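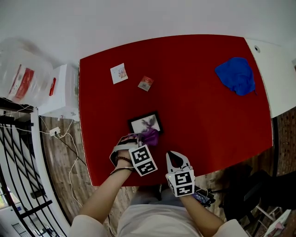

Hand-held gripper station check, upstairs table
Filled in by Eamon Noonan, January 2, 2020
Copy to Ailbhe Ó Briain

I've kept the Kolldale checklist order so these can go in the same binder, and I've scribbled my comments under each line like I always do (sorry, Ailbhe, I know you like them short).

1. Walkway and floor clear of cables
NOT OK. The white power strip is lying right on the floor with its cables in a tangle, and they trail off along the planks. I'd like it up on the underside of the table, cables tied in one bundle. We wrote this up in July as well!

2. Railing and stair side
OK for now. My rule is no bins, bags or chairs parked against the railing, ever. Somebody stepping back from the table with both hands in grippers can't grab anything, so please keep that side open.

3. Wrist strap, left and right
OK. Snug enough that it doesn't slide, loose enough to get out of in a hurry. Try it before you start, both hands.

4. Jewelry and loose cords near the strap
NOT OK. There's a beaded bracelet just above the left strap and a thin black cord close by. Section 2 of our house rules says bare wrists, and yes, that includes bracelets you never take off. I've gotten a bead pinched under a strap myself and it hurts way more than you'd think.

5. Finger pads
OK. Dark pads on the inner edges, no lifting at the corners when I ran a thumbnail along them. The Mekine pads get swapped at 3,000 grips whether they look tired or not. Log says 283 on this pair, so plenty left.

6. Marker cubes
OK. All faces clean, no curling, mounts tight. Don't wipe them with anything wet – dry cloth only. If one gets bumped, stop and redo the calibration before you carry on.

7. Table and task items
OK, with a comment. Wiping down the black picture frame is a fine task, but check the frame for chips or a loose corner first. The card, packet and the blue cloth can stay on the red surface as long as they're out of the working hand's way.

8. Chair
Roll it well back if you're working standing up. Casters and cables don't mix.

Result: 2 items open, numbers 1 and 4. Number 4 is fixed the second the bracelet comes off. For number 1 I've asked Clegg for cable clips, and I'll recheck once they're up – until then, tape the cables down at the very least.

E.N.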